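Bakora unit weights, 3rd February

The Bakora shop in Lorport changed its shelf labels again, so the price sheet needed a new column. Labels now give the price per 1,000 grams on dry goods but per pack on snacks, and the two can't be compared without the net weight from the wrapper. I enter the net weight first, then the price, and let the sheet do the division. 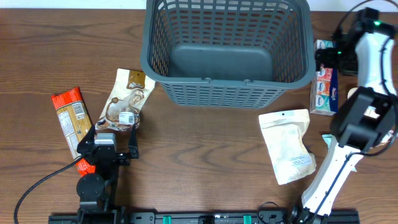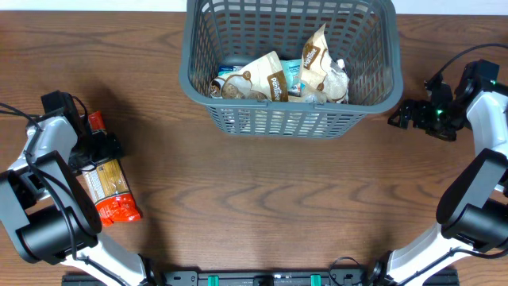
Gray basket on the table, empty in the first photo and holding packaged groceries in the second.

The Flesia crackers are the odd case. The multipack states 879 grams, which includes 2 inner sizes, and the label divides by the number of packs. Per gram it comes out dearer than the Bartoš box – a small gap, but it was the other way round before the change.

Rounding is set to 2 decimals. I tried three and the last digit only followed the shop's own rounding. Old rows keep the old method and are marked with an X in column F. Discounts stay out of the sheet until I find a clean way to enter them.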